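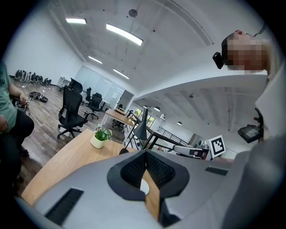

4. Reaching, Leaning and the Shared Worktable

4.1 What we counted as a reach

The sessions at Wilano and Leton gave us far more material than we had hoped for, and this section is where we finally get to enjoy it. We coded a movement as a reach when a hand left the stretch of surface directly in front of its owner and came back with something, put something down, or touched another person's work. We coded a lean when the shoulders went along with the hand. A reach can happen without a lean, and many do, but the two overlap so often that we ended up treating them as a family with a fuzzy border.

Across the 14 regular members of the two workrooms we coded 1260 reaches. Of these, 800 stayed entirely on the reacher's own side of the table. The rest crossed into space that somebody else was using at that moment, and those crossings are what we find so exciting. Earlier work on shared tables tends to treat a crossing as a small failure of planning, something a wider table or a second pair of scissors would fix. Our members did not see it that way at all, and by the end of the second month neither did we.

Coding was done by Yu-na Oh and Peadar Tierney, working separately and then comparing sheets. They disagreed most on the start of a reach. Tierney began his count when the elbow straightened; Oh waited for the hand to pass the edge of the person's own work. We settled on Oh's rule, which is stricter and a good deal easier to apply when several people are moving at once. All the numbers in this section follow it.

4.2 The quiet grammar of asking

People almost never asked for permission in words. What they did was slow down. A hand on its way to a pair of pliers or a spool of thread would drop its speed a little just before entering a neighbor's space, hover there for a beat, and then either continue or go back. Hwa-young Yeom, who ran most of the sessions at Leton and had sat at that table for years before the study began, called this "knocking with your wrist," and we liked the phrase so much that it became the working name of the code.

Knocking was answered in several ways. The neighbor might shift an elbow, lift a sheet of paper, tilt a lamp, or simply carry on without a flinch. Carrying on counted as a yes. The most common no was a hand laid flat on the surface between the reacher and the object – no glance, no word, and everyone we interviewed understood it at once. One member described learning it in her first week, after she leaned in for a glue brush and found a palm resting exactly where she wanted to go. She waited. The palm lifted when the seam was set.

Strong familiarity changed the pattern. Pairs who had shared a table for a long time knocked less and crossed more, and they crossed at full speed. Newer members knocked even when reaching for things that sat closer to themselves than to anyone else. We did not expect this over-knocking, and it is one of our favorite results. It suggests that the border people respect at a table is a social one long before it is a matter of distance, and that newcomers draw it generously in other people's favor.

There was also a difference between the two rooms. The table at Wilano is long and narrow, with a bench down one side, so a neighbor is always beside you and seldom across from you. Leton has a nearly square table that was once used for sorting mail. At Leton people crossed toward the middle, where the shared tools collect in a kind of drifting heap. At Wilano they crossed sideways, and a sideways crossing brings the shoulder with it. Leans were therefore much more common there, and so was talk.

4.3 Leaning as a way of looking

We had planned to code leaning only as a part of reaching. By the third session it was plain that a great deal of leaning had nothing to do with fetching anything. People leaned in to see. They brought their faces close to a neighbor's work, stayed there, and went back to their own place with empty hands.

Looking leans lasted longer than fetching leans and were greeted more warmly. The person being leaned toward would often turn the work a little, so that the seam or the hinge or the half-finished drawing faced the visitor. Hadiza Tamuno, who carried out the interviews, asked 11 of the members about this turning gesture, and all of them recognized it, though only a few had noticed themselves doing it. Several were delighted to have it pointed out! One went back to the table the following Sunday and reported that she could no longer turn her embroidery hoop without thinking of us.

Light mattered a lot here. Late in the afternoon, when the windows at Wilano stop being useful, looking leans shortened and moved to whichever side of the work was away from the lamp. A head in the wrong place puts the whole job in shadow, and experienced members came in from the dark side by habit. Newer members came in from wherever they happened to be sitting and were nudged around. The nudge was usually physical, a light push with the upper arm, and it was never once taken badly in the sessions we coded.

We also want to record something about height. Standing people leaned down over seated people much more often than seated people leaned across to one another, and a lean from above was read differently. Members called it "checking" when it came from someone who led sessions and "being nosy" (affectionately, for the most part) when it came from anyone else. Yeom had worked this out for herself long ago and made a point of pulling up a stool before looking at a beginner's work. When she stayed on her feet, the beginner tended to stop. When she sat, the hands kept moving.

4.4 Down on the floor

Not all close work happens at a table. Both workrooms spill onto the floor when a piece is too large or too awkward, and floor sessions have a character of their own. There is no edge to mark where one person's place ends. Knees, bags and cut-offs stand in for it, and they move. Seung-woo Ki, who joined the project in February to help with the floor sessions, kept sketch plans of who sat where, and his plans show the group tightening steadily as the work goes on. People who began a comfortable arm's length apart finished with their sleeves touching.

Knocking nearly disappeared on the floor. We put this down to posture as much as to manners: a person propped on one arm has only one hand free, and slowing that hand in mid-air is tiring. Speech took over the job. "Coming through" and "mind your fingers" were heard at both sites, and at Wilano there was a low two-note hum that seemed to mean the same thing. We never found out who started it.

Looking leans became very close indeed, with faces brought down nearly level with the work and forearms coming in from the side (Figure 3). Members were relaxed about this in a way they would not have been at the table. When Tamuno asked why, the answers circled around the idea that the floor is already informal, so that whatever distance you would keep in a chair has been given up before you begin. One member, a retired surveyor, put it in terms of boundaries: on a table you inherit them from the furniture, on a floor you have to make them out of people.

Floor sessions also produced the longest silences we recorded. We had coded silence only as an absence of talk, and we now think that was a mistake. Some of the quiet stretches were packed with adjustment, every person making room for every other by very small amounts, and our scheme caught hardly any of it. A finer code for weight shifts would be well worth having, and we would be glad to share our sheets with anyone who wants to build one.

Figure 3. Working at close range over a wooden floor: a white sleeve near at left, and a hand reaching inward with a hand-held gripper. 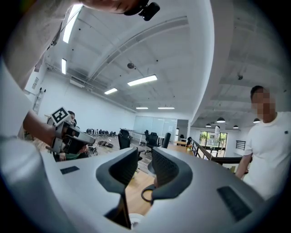 4.5 Comparison with the Preritz and Chávez material

Two older sets of notes helped us judge how far these patterns might travel. The Preritz notes come from a bookbinding class and were written up by a participant with a sharp eye and, luckily for us, very clear handwriting. The Chávez notes cover a family kitchen over one winter and were made for a different purpose altogether, a study of how recipes change as they are taught.

Neither set was coded for reaches, so we can make no numerical comparison. Still, both contain the flat hand. In the bookbinding class it protects a glued spine; in the kitchen it keeps a grandchild away from rising dough. Both also contain something close to knocking, although the kitchen version is done with the hip, on the way past the stove. The turning gesture appears only at Preritz. We suspect the kitchen had less use for it, given that most of what was being shown could be tasted.

Where the older notes differ most from ours is in who leans. At Preritz the teacher leaned and the students kept still, session after session, until the final week, when the students began to get up and visit one another's benches. The note-taker found this disruptive and said so at some length. Reading it now, we found ourselves cheering for the students.

We use cookies to remember your reading preferences and to measure visits to this page. Accept all | Manage settings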